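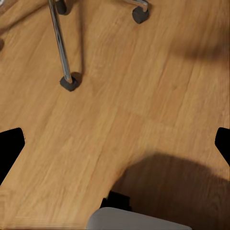 From the kitchen: sour bran soup, the way we make it in March

If you've never cooked with fermented bran, I'm so excited to talk you into it! The soup is called borș, and the thing that makes it borș is the sour, cloudy liquid you get from letting wheat bran sit in warm water for a few days. People use lemon juice or vinegar when they're in a hurry, and that's fine, I do it too, but the bran gives you a soft, bready sourness that I could drink by the glass (and I do, cold, straight from the jar).

A lot of you wrote in after the bean supper at Mirnau asking what was in the pot. Cornel Chiriac made that one, and he has let me print his method, with a few of my own notes mixed in where I do things differently.

For the sour liquid you need a big glass jar, very clean, wheat bran, a handful of cornmeal, a crust of rye bread and plenty of water. Put two cups of bran and half a cup of cornmeal in the jar. Boil the water, let it cool until you can comfortably hold a finger in it, then pour it over to fill the jar, leaving a good gap at the top. Drop in the crust. If a friend can give you a few spoonfuls of the wet bran from an old batch, stir that in now and everything goes faster. Cover with a cloth and leave it somewhere warm. Stir once a day with a wooden spoon.

Mine sits next to the stove and is usually ready on the third or fourth day. Taste it! It should be sharp and clean and smell a little like sourdough. If it smells rotten or you see fuzzy mold on top, throw the whole thing out and start over. When you like the taste, strain it through cheesecloth into bottles and put them in the fridge. Save a cup of the wet bran for next time.

Now the soup. This is for 8 people, or for four who want it again tomorrow, when it's even better.

1 pound dried white beans, soaked overnight
2 onions, chopped
3 carrots, diced
1 parsnip, diced
a thick slice of celery root, diced
1 red bell pepper, diced
3 tablespoons sunflower oil
2 tablespoons tomato paste
3 cups sour bran liquid
a big bunch of lovage, or celery leaves and parsley if you can't get it
salt

Drain the beans, cover them with fresh water, bring to a boil, and pour that water off. Cover again with fresh water, boil hard for ten minutes, then turn it down and simmer until they're soft all the way through. How long depends on the beans. Mine were old last time and took most of the afternoon.

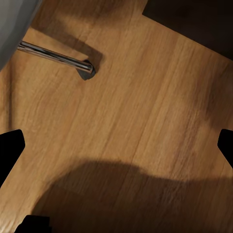 While they simmer, warm the oil in a skillet and cook the onions slowly with a pinch of salt. Cornel gives them 30 minutes on the lowest flame, and I used to think that was too much fuss until I tried it. They go sweet and golden and almost melt. Add the carrots, parsnip, celery root and pepper, cook until they start to soften, then stir in the tomato paste and let it darken a bit. Tip it all into the bean pot.

When the vegetables are tender, bring the sour liquid to a boil in a separate pan, skim off the foam, and add it to the soup a ladle at a time, tasting as you go. Some batches are much stronger than others! Salt comes last, then the lovage, chopped, with the heat off. Put the lid on and leave it alone for ten minutes before you serve.

We eat it with raw red onion, crushed with a little salt and vinegar, and bread. Duarte Matos likes smoked paprika on top, which isn't traditional anywhere that I know of but is delicious. Traian Furtună adds a smoked ham hock with the beans, so if you eat meat, that's a lovely way to go (hold back on the salt until the end).

A couple of answers to things you asked:

Can I use oat bran? Valentin Manole tried it and got something thick and slippery. Stick with wheat, the coarse kind.

Does it freeze? The soup does, very well, but leave the lovage out and add it fresh when you reheat. I keep the sour liquid in the fridge and use it within two weeks.

Where do I find lovage? The herb stall at Jastov had potted plants last spring, and one plant is plenty. It comes back every year and gets taller than you'd believe, so give it a corner of its own.

I have spare wet bran from my last batch, so bring a small jar to the next supper and I'll fill it for you. Baldur Mogensen is cooking that night and has promised yellow pea soup with mustard and thyme. I've had it once before and went back for thirds. Recipe in the next issue, if he'll write it down!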